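Let Students Search the House Before They Build the Robot

Every September a new group joins our robotics club, and every September the first question is the same: "When do we get the robot?" I understand this question very well. I asked it too when I was a student. But after several years of teaching I came to the opinion that the robot should come late, and that the first weeks should belong to the simulated house.

I know this opinion is not popular. Parents pay the club fee and they expect to see wheels. The school likes to show metal and cables at the open evening. A student who sits in front of a screen looks the same as a student who plays a game, and I have heard this comment more than once. I want to explain why I don't accept it.

Our project is called Vasach. The task is easy to say: a program receives the name of an object, goes into a house it has never seen, and has to find the object. The students write the part that decides where to look. They don't write the part that draws the house, and they don't draw the furniture. We have 54 rooms prepared for the course, and the students are not allowed to see all of them at the beginning. Some are kept for the final test.

When I give this task, most students think it is a task about recognition. The program must know what a vase looks like, so if it knows this, the work is finished. Then they open a room and start to try. A dining table has a vase on it, four black chairs stand around it, and the back of one chair comes up behind the vase. For a person this is one quick look. For a program written by a fifteen-year-old in the second week it is a lot of trouble. Where does the vase end? From which side should we look at it? And the smaller things near it, are they worth a second visit?
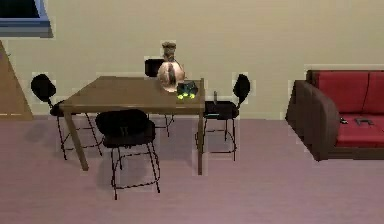
What a Small Room Can Teach

I like the dining table room because it makes students argue. One pair in last year's group wanted the program to go to every table first, because people leave things on tables. Another pair said the sofa is better, and they had a good reason: there were two small dark objects lying on the red seat, and from the distance they could not say what they were. Both pairs wrote their rule. Both rules were good in one room and bad in the next one.

This is the moment I wait for as a teacher. With a real robot it would arrive in perhaps the second month, after the battery problems, the broken wheel and the lost screw. In simulation it arrives in the first week, and it arrives many times. One of our teams made 2,015 searches before the winter break. I can't imagine how to do this with one machine and one classroom that we must leave clean at five o'clock.

There is also the matter of money, and I don't want to be shy about it. For 450 dollars we bought used computers for the whole club. The same money buys a small part of one good robot arm. When a club has one robot and many students, the strongest two students touch it and the others watch. I have seen this in our own club in the years when we did it the other way, and I am not proud of it. The quiet students learned to hold the flashlight.

Now I should be fair to the other side. My colleague who leads the Nautiyal team at the neighboring school says that simulation makes students too comfortable. In his opinion a rendered floor is too smooth, a rendered chair doesn't move when you push it by accident, and a student who learned only there will be shocked by a carpet. He is right about the carpet. We had exactly this shock in the spring, when our program went on a real base for the first time and it stopped at the edge of the rug and stayed there. The students were sad for one afternoon. Then they read their own code, which they knew well by then, and they found the place.

I would answer him that comfort depends on the task. If the teacher gives always the same room with the same vase, of course the students become lazy. But a house has more than a dining table. The search for a bag, for example, brings the program into a bedroom where a big olive-green duffel lies across the mattress, and a darker bag is partly hidden farther back, near the headboard. Which one is "the bag"? My students discussed this for one full lesson. They finally decided that the program should report both and say how sure it is about each of them. I didn't teach them this idea. It came from the bed.
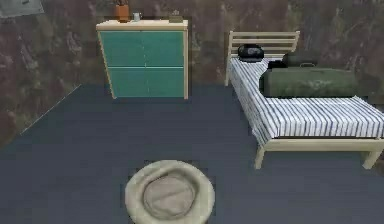 Charalambos Stamatopoulos
Teacher and robotics club leader, Flernano project

The discussion about the bags had a second part, which I find even more useful. One student asked if we should simply change the task and write "duffel bag" in place of "bag." It would fix the result immediately. The others were against it, because a person at home will not speak so exactly to a robot. A person says "bring my bag" and is angry if the wrong one comes. So we kept the unclear word, and the score of the team went down, and they were right to keep it.

I wish the competitions would think in the same way. Enow, the regional contest where we take part, still gives most of its points for the speed of the machine on the day. A team can lose everything because of one loose connector. I don't say that connectors are not important. I only ask for a separate part, done in simulation, with rooms that no team has seen, and with points for a written report about what went wrong. Our students wrote 227 such short reports last year, and I read all of them. Some are only two lines long. In many of them I can see how a student changes an opinion, and a stopwatch doesn't measure this.

To the teachers who are starting a club this month, my advice is a modest one. Wait with the robot until the students ask questions that the simulated house can't answer. They will come – how heavy is it, what happens if the floor is wet, can it hear me from the kitchen – and then you can open the box.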